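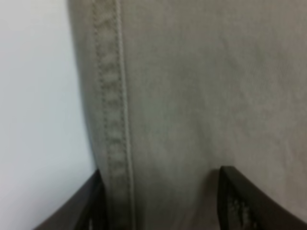
Wrist view, khaki trousers, topstitched seam between the fingers.

10 August 2025 — Warau folding notes, trousers

Really pleased with today's idea, so I'm writing it up before I tidy the bench. Since April the fold policy has been picking grasp points from the bench camera alone, and on khaki twill it kept choosing a spot in the middle of a panel. Now the wrist image gets its own small network, trained only to find seams and hems. I called it Brunet for want of anything better. It gives a line and a confidence, and the planner shifts the grasp towards the line if the confidence is good enough.

I love how much it gets out of stitching. The two thread rows on a trouser seam are hardly darker than the cloth, and it still finds them, even with the wrist picture as soft as it is. I trained it on 1000 wrist crops, with 100 kept back for checking. 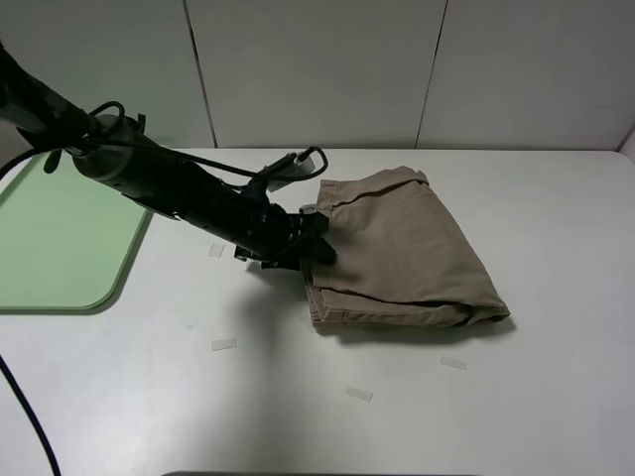

The left edge of the bundle is where I most want this to work. There are so many layers there that the old planner treated the whole side as one thick edge and pinched whatever came first. With Brunet switched on it treats them as separate lines and I can tell it which one to go for. Lovely to watch on the overlay!

Settings for the next person: crop to the middle of the wrist image, lighting left alone, seam line averaged over 5 images before the planner is allowed to use it. I tried 12 and the arm dithered for ages before each grasp — not worth it.

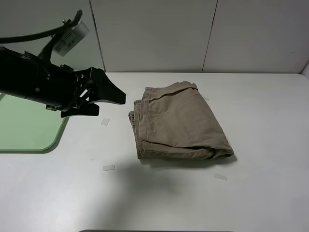
Jaws open to the left of the folded pair, tape on the table around it.

Ebenezer Ametepe asked whether it has just learnt "bright ridge" and nothing about stitches. Fair question. The folded edge of a seam does catch the light, so I want to blur out the thread rows in the held-back crops and see how far the score drops. If it hardly moves, he's right and I owe him a coffee.

Also still unhappy with the shadow. The arm throws a big soft one over the table, and the bench camera model (Rudora, old weights) sometimes draws the cloth outline too wide on that side.

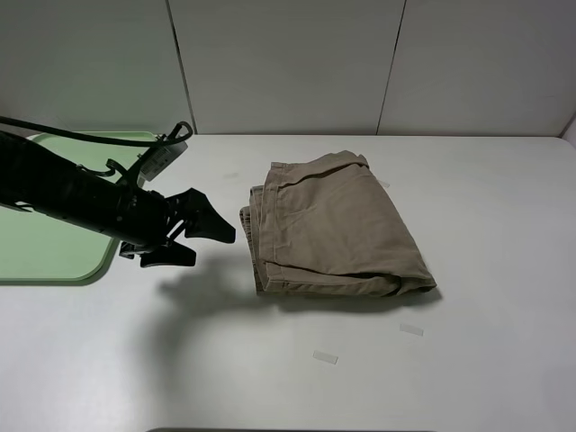 To do

Blurred-thread test on the held-back crops.
Retrain Rudora with shadows painted in at random.
Try the seam finder on plain jersey, where I expect it to struggle.
Copy the settings into the Nulora config and label them properly this time.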